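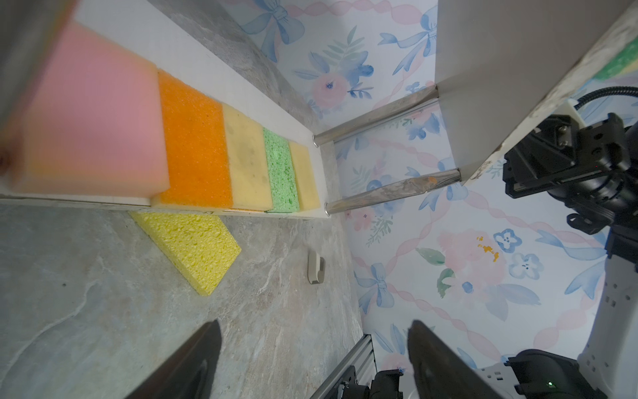 Wanted: two people to help finish a sponge-sorting robot

Majimbun is a home build that has outgrown one person. It has two arms, a small shelf, a stone-look bench and more sponges than any household needs. The job is to get sponges onto the shelf and off again, by colour, without a human leaning in to help. I have read plenty of claims that this sort of thing is solved. I doubt it, and I'd like people beside me who doubt it too.

What you would do

Run sessions in the Wultham shared workshop, starting at 7 pm, through April. Each session is two hours. You reset the shelf, start a run, write down what went wrong and tighten whatever has worked itself undone. We need over 200 logged runs before I'll believe any number that comes out of them. So far we have 53, and I wouldn't quote a success rate from those at a barbecue. 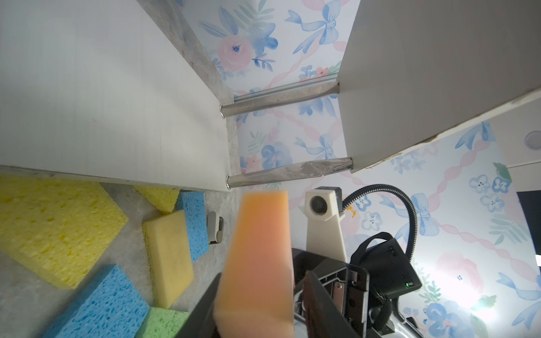 A run counts only if the sponge is let go where it was meant to go. Near enough gets logged as a miss. If you're the kind of person who remembers the good runs and forgets the rest, this will annoy you.

Who should apply

Anyone who can use a hex key and keep honest notes. Some Python is handy. A robotics degree is fine but won't get you out of tidying cables. Soft things squash and twist in the grip, so patience matters more than theory – at least that has been my experience.
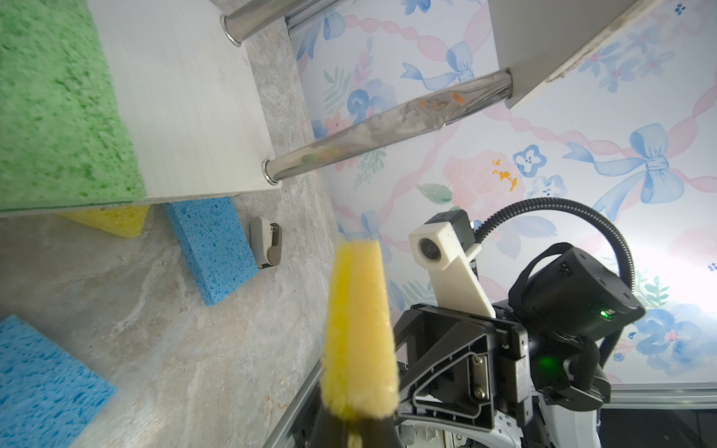
Pay is a modest flat amount per session plus your bench fee. There is no equity, no startup and no plan to revolutionise housework. Please don't send a vision statement.

To apply, leave a note for Yanti Rahman at the workshop desk. Tell me about one thing you built that didn't work, and how you found out.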